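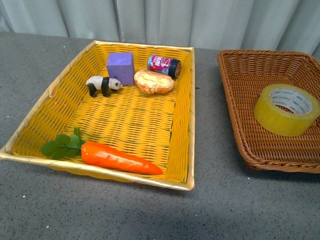
A robot learns to pick things up by studying examples. Each example is a recording of the job being done once, from start to finish. At Clavmont, a robotics lab, people make these recordings all day long. They set out ordinary things on a table — a toy panda, a carrot, a bread roll, a roll of tape in a brown basket — and guide the robot through one small job. Then they move things to new places and do it again.

Why so many times?

If the robot only ever saw the tape in one spot, it might reach for that spot even when the tape was somewhere else. So the people at Clavmont record the same job 70 times with small changes. One full set has 900 recordings, and the robot they call Wei has learned from 3,000.

What gets saved?

Every recording keeps two kinds of information. One is how the robot's joints moved. The other is video. A camera near the gripper gives a close view, with a dark finger on each side of the basket and the roll of tape between them. The computer matches the video to the movements.
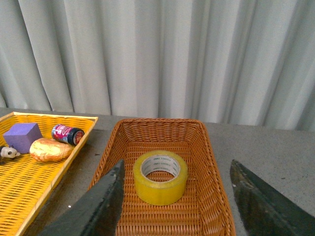 What happens to mistakes?

Eulalia Jara checks the recordings. If the robot drops something, she puts a note on that one. Some mistakes are kept — a robot can learn from a second try, too. The rest are left out of the set.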